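4. A construção na oficina: do simulador à bancada

4.1 De onde saiu o braço

Convém dizer logo que este projeto não nasceu num laboratório. Nasceu na Maltden, a oficina partilhada onde eu e a Marleny Pacheco alugamos um canto junto à janela, entre o torno e a prateleira das tintas. A Marleny faz fermentações em pequena escala (kombucha, vinagres, umas culturas de levedura que ela guarda com mais carinho do que muita gente guarda gatos) e passava tardes inteiras a pipetar amostras à mão. Eu andava a aprender cinemática inversa por gosto, sem nada de útil para fazer com ela. Juntámos as duas coisas.

O braço veio em segunda mão, sem manual, com uma das juntas a ranger e um controlador que só falava um protocolo antigo. Chamámos Sarnari ao conjunto, e o nome ficou para o software também, o que agora dá alguma confusão quando escrevemos: neste texto, Sarnari é sempre o programa de planeamento, e ao braço chamo simplesmente braço. O módulo que trata da garra e das pontas chama-se Trorklow. Perguntaram-nos por que razão não usámos um só nome para tudo, e a resposta é que os dois módulos foram escritos em computadores diferentes, por pessoas diferentes, em meses diferentes, e quando demos por isso já havia etiquetas coladas em todo o lado.

A primeira montagem ficou pronta em julho, com um calor horrível dentro da oficina. O braço estava aparafusado a uma chapa, a chapa presa com grampos a uma mesa que abanava, e cada movimento rápido punha a mesa a dançar. Levámos demasiado tempo a perceber que metade dos erros que atribuíamos à calibração vinham das pernas da mesa! Trocámos a mesa, reforçámos a chapa por baixo com duas travessas e metade dos problemas desapareceu numa tarde. Quem quiser repetir isto em casa que comece pela mesa, por favor.

4.2 O que queríamos automatizar

A tarefa é modesta. O braço tem de ir a uma caixa de pontas de pipeta, apanhar uma ponta, levá-la até ao ponto de recolha, fazer a aspiração, dispensar o líquido e largar a ponta usada. Um técnico com experiência faz isto sem pensar. Para um braço que não tem sensor de força no punho, apanhar a ponta é de longe a parte mais chata: se desce um pouco torto, a ponta entra de lado e cai a meio do caminho, e se desce demais empurra a caixa inteira.

Decidimos cedo que as caixas não teriam um suporte fixo. É uma escolha discutível, bem sei. Um suporte com encaixes resolveria boa parte das dificuldades e teria custado uma noite de impressora. Só que a Marleny troca de caixas a meio do trabalho, pousa-as onde calha e não tinha vontade nenhuma de mudar de hábitos por causa de uma máquina. Ela pôs a questão assim: se o robô me obriga a arrumar a bancada de cada vez, então continuo a pipetar à mão. Achei justo. Portanto o Sarnari tem de aceitar caixas em posições e rotações diferentes, com a tampa aberta, e planear um caminho que não bata em nenhuma tampa.

As tampas, aliás, deram mais trabalho do que as pontas. Uma tampa levantada ocupa espaço precisamente na zona por onde o punho gosta de passar quando vem de lado. Na primeira versão tratávamos cada caixa como um paralelepípedo baixo, tampa fechada, e claro que o braço deitou ao chão uma caixa inteira logo no segundo dia. Apanhar pontas do chão de uma oficina de carpintaria é uma experiência que não recomendo (e foram todas para o lixo, como é óbvio). A partir daí cada caixa passou a ter dois volumes de colisão: o corpo, onde a garra pode entrar por cima, e a tampa, onde nada pode entrar nunca.

4.3 Planeamento e simulação

Montámos a cena de simulação na Devadiga, uma ferramenta pequena que o Stijn Verbeke escreveu e que nos emprestou com a condição de lhe reportarmos os erros. Reportámos muitos. O Stijn teve uma paciência enorme connosco e acabou por acrescentar a abertura das tampas como parâmetro, que antes não existia, e a possibilidade de guardar a postura do braço em cada passo do plano.

A cena é simples de propósito. Não tentámos reproduzir a oficina, com os seus cabos e o aspirador e as latas de verniz. Modelámos a mesa, o braço com a sua base e as caixas de pontas, dentro de uma sala de paredes lisas, e ficámos por aí. O objetivo era testar posturas e colisões, e para isso o resto só atrasava o render. A sala acabou por servir para uma coisa que não tínhamos previsto: com paredes e chão à vista, percebe-se muito mais depressa quando a câmara virtual ficou mal orientada, um erro que cometi mais vezes do que gostaria de admitir num artigo.

Para cada configuração, o Sarnari recebe a pose das caixas e procura uma sequência de posturas que leve a garra até um ponto de aproximação ao lado da caixa escolhida, e só depois tenta a entrada vertical. Este ponto intermédio foi ideia da Marleny, que reparou que é assim que ela própria faz: a mão para um instante antes de descer. No nosso caso a paragem dá ao planeador a oportunidade de verificar outra vez a folga em relação à tampa e de escolher entre duas soluções da cinemática inversa, cotovelo alto ou cotovelo baixo.

A escolha do cotovelo merece um parágrafo, porque foi aí que perdi um mês. Com o cotovelo alto o braço fica longe das caixas, o que é ótimo, mas o punho chega à caixa mais distante quase esticado e perde precisão. Com o cotovelo baixo o punho trabalha mais à vontade, só que a junta passa perto das caixas vizinhas e qualquer erro na posição delas acaba em acidente. Comecei por deixar o planeador decidir apenas pela distância total percorrida, e ele escolhia quase sempre a postura mais arriscada, todo contente. Agora a função de custo penaliza a proximidade entre os elos e os corpos das caixas, e a penalização sobe depressa quando a folga fica abaixo do limite que definimos.

Gerámos 1,000 configurações aleatórias de caixas sobre a mesa virtual, com três caixas em cada uma, e corremos o planeador em todas. Em 145 delas não encontrou solução à primeira tentativa. Fui ver esses casos um a um, com café, e a maior parte tinha a mesma origem: uma caixa virada de tal maneira que a tampa aberta ficava do lado do braço, a tapar a aproximação. Rodando a caixa, o plano aparecia logo. Daí veio a única regra que pedimos a quem usa a bancada, que é deixar as tampas a abrir para o lado oposto ao braço. A Marleny aceitou esta (com algum sofrimento).

A Figura 1 mostra uma configuração com essa regra cumprida e as três caixas colocadas num arco à esquerda do braço. O elo inferior desce para a esquerda até ao cotovelo, o segundo elo volta para cima, e a garra aponta para a mesa ao lado da caixa do topo. É uma postura compacta, do género que o custo antigo já produzia de vez em quando por acaso, e serve bem para discutir a folga, porque o elo inferior curva perto da caixa do meio e há ainda uma caixa abaixo do cotovelo.

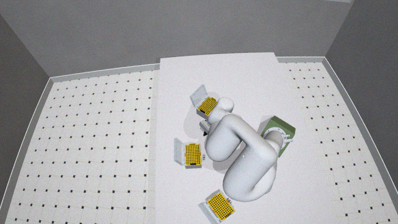

Figura 1. Cena simulada com o braço na base verde-azeitona e três caixas de pontas amarelas, de tampas abertas para o lado oposto ao braço.

Repare-se também que as caixas têm rotações diferentes. A de baixo está bastante na diagonal, e são estas que mais exigem do punho na altura de alinhar a garra com as filas de furos. Na versão anterior, o Trorklow assumia que as filas eram paralelas à borda da mesa, uma simplificação que parecia inocente quando a escrevi e que me custou um fim de semana a remover de sete ficheiros.

4.4 Da simulação para a mesa verdadeira

Passar os planos para o braço real correu melhor do que eu esperava em algumas coisas e bastante pior noutras. As posturas transferiram-se bem. O que não se transferiu foi a confiança na posição das caixas. Na simulação a pose é exata por definição, e na oficina temos de a estimar com uma câmara barata presa a uma estante, debaixo de luz fluorescente, com alguém a lixar madeira a dois metros. O pó pousa na lente e a estimativa vai piorando ao longo do dia sem dar qualquer aviso.

A solução a que chegámos não é elegante. Antes de cada série, o Sarnari mede a mesma caixa 5 vezes e compara os resultados entre si. Se as medições divergirem acima da tolerância, recusa-se a mexer e pede que se limpe a lente. Tentei substituir isto por um filtro mais esperto e o filtro saiu pior, por isso ficou a versão simples. Suspeito que um enquadramento probabilístico decente resolveria o assunto de vez, e se alguém quiser pegar nisso tem todo o meu apoio e os meus registos.

Houve ainda a questão da junta que range. O rangido em si não incomoda (habituamo-nos), mas a junta tem uma folga mecânica que muda consoante o sentido em que se chega à posição final. Acabámos por obrigar o braço a aproximar-se sempre pelo mesmo lado, mesmo quando isso alonga o percurso. O ciclo ficou mais lento e a Marleny queixou-se durante uma semana, até começar a usar esse tempo para rotular frascos.

4.5 Limitações desta parte do trabalho

O modelo simulado não inclui cabos. No braço verdadeiro o cabo da garra passa por fora dos elos, preso com fitas, e algumas posturas que a Devadiga considera perfeitas torcem-no de uma forma que me dá arrepios. Por agora excluímos essas posturas à mão, numa lista que vai crescendo. A deformação das tampas também ficou de fora, e as tampas velhas já não abrem todas com o mesmo ângulo. Os ensaios com líquido são tratados na secção 5, onde se usa a mesma disposição de caixas e a mesma regra para as tampas.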